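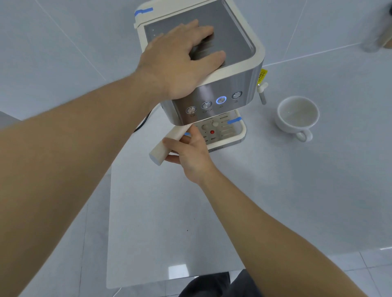
*Espresso machine, left hand on the top panel.*

November, 6:40 a.m. Reread the Mangundap lease before the call. Clause 11 permits assignment with landlord's written consent, not to be unreasonably withheld. It is silent on a change of control. Fendo wants to sell its shares to Stolell and keep the tenancy in place. Premises are 1,050 square feet, 84 months remaining, deposit $4,000.

Drafted a short consent anyway, with the guaranty continuing and the deposit staying where it is.
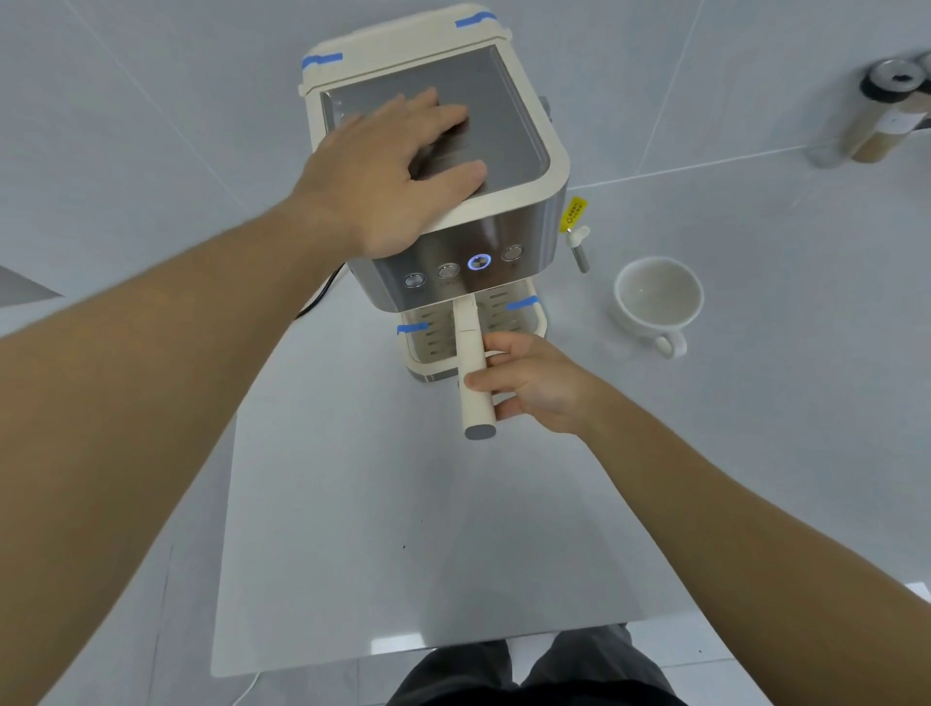

Farah wrote back that a share sale is no assignment under this wording, and asking for consent would concede a point Fendo doesn't need to concede. She would send a notice letter and stop there.

Changed the draft to a notice. Kept the guaranty paragraph, now as an acknowledgment for Rizal Sitompul to sign. Estoppel certificate still outstanding; the landlord has 6 business days left to return it.

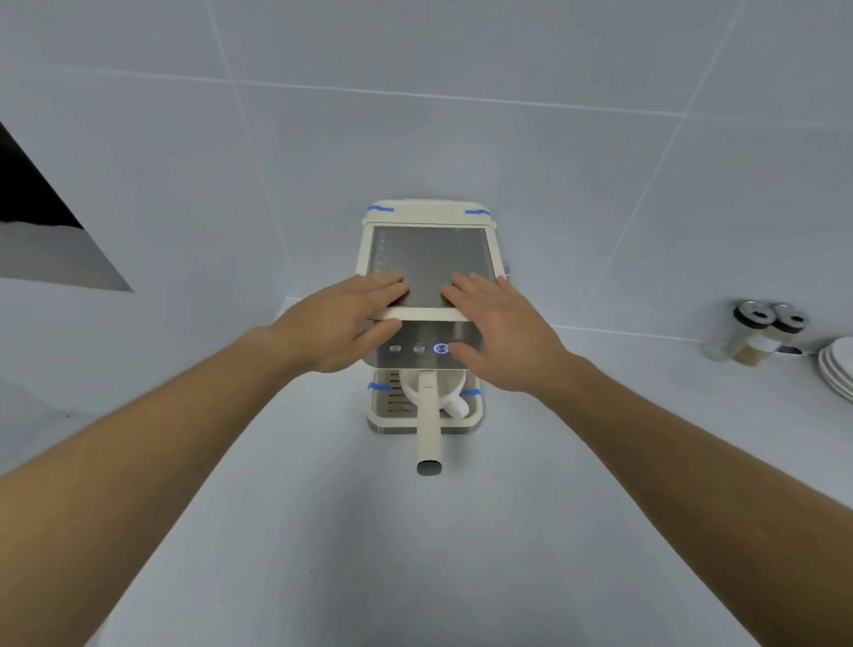 *Both hands on top of the machine, blue tape on the body.*

Notice goes out at noon. Schedule B still needs the suite number.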